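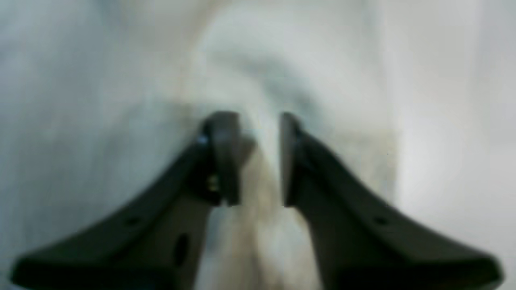

Kleine Tipps für Notenschrank und Klavier

24. August 2022
Von Viera Machala

Klaviertasten putzt man mit einem kaum feuchten Tuch, immer der Länge nach zum Körper hin. Wer quer wischt, schiebt den Dreck von 20 Jahren Czerny zwischen die Tasten – dort bleibt er dann bis zum Stimmer.
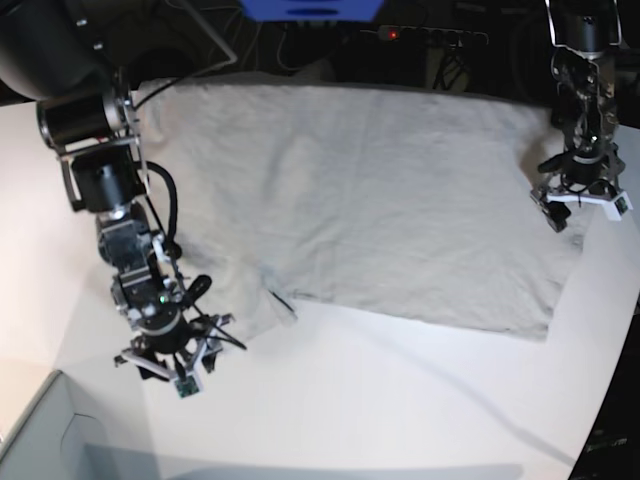

Glasreiniger bitte im Schrank lassen, auch den teuren. Danach zwei Minuten den Deckel offen lassen und aushalten, dass man in der Zeit üben könnte.

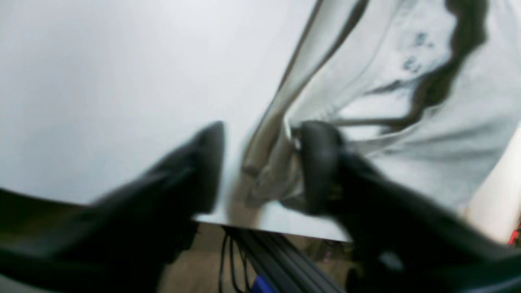
Ruoxi Jiang schwört bei alten Elfenbeintasten auf ein trockenes Tuch und sonst gar nichts; die Flecken gehörten zum Klang. Bei meinen Kaffeerändern lasse ich das gelten.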